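Detano teleop kit, two months in. Notes before I forget everything.

Bought the sim package, no arms. You get the kitchen scenes, the two-handed robot, the hand-tracking gloves and a recorder that dumps every episode to disk. We use it to collect demos for a pick-and-place policy. Three of us on it, mostly me and Ghazala Warraich.

**Setup.** Painful. Docs assume you already own their other thing (Cesine, the headset software). The install stopped twice on a missing driver and the error just says "device". Nikola Lis got it going in the end by reading the forum backwards. Once it runs it runs, no crashes since the March update.

**Gloves.** Good. Better than the joysticks we had. Fingers track well, thumb is so-so, it drifts inward after a long sitting and you have to recalibrate. Recalibrating is quick, flat palm, fist, done. Size medium is small. Get the large.

**Recording.** Best part. Foot pedal starts and stops, second tap throws the take away. I can't tell you how much I like the pedal. Old setup I had to take a glove off to hit a key and half the episodes ended with the robot waving at nothing. We got 500 usable demos in almost 35 hours of wearing the things, breaks not counted. Ghazala is faster than me by a lot. My shoulders hurt.

**Labels.** Meh. You type the instruction once per batch and it gets stamped on every take, fine, but if you change the task halfway and forget, good luck. There's a bulk edit but its buried under Export. I mislabeled a whole evening this way.

**Randomizing.** Object positions shuffle between resets, lighting too. Wish it shuffled *which* objects without me writing a config by hand. The config format is ok once you copy one that works.
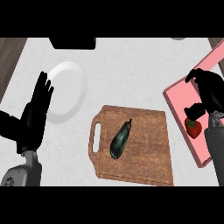

Produce tasks are where we spend most of our time and where the kit earns its price. Shapes are decent, nothing sinks through the counter any more. I like layouts with the vegetables split up, eggplant on the cutting board, red pepper over in the pink tray, becuase the policy can't get lazy and go to the same spot every time. The empty plate stays in as a possible target. Glossy skins are a nice touch too, our first policy was hopeless with highlights.

**Support.** Slow, polite. Inga on their helpdesk answered both my tickets, second one with a patched file attached.

**Gripes, quick.** Replay viewer has no scrub bar. License is tied to one machine. Disk use is huge unless you turn off depth, do that first. Glove cable too short for a standing desk.

Would buy again? Yes, for the pedal and the gloves. If you only need one arm, look at the Drastville kit first, cheaper and the labeling is nicer. Haven't tried it with two hands.

4 out of 5. Would go up half a point for a scrub bar.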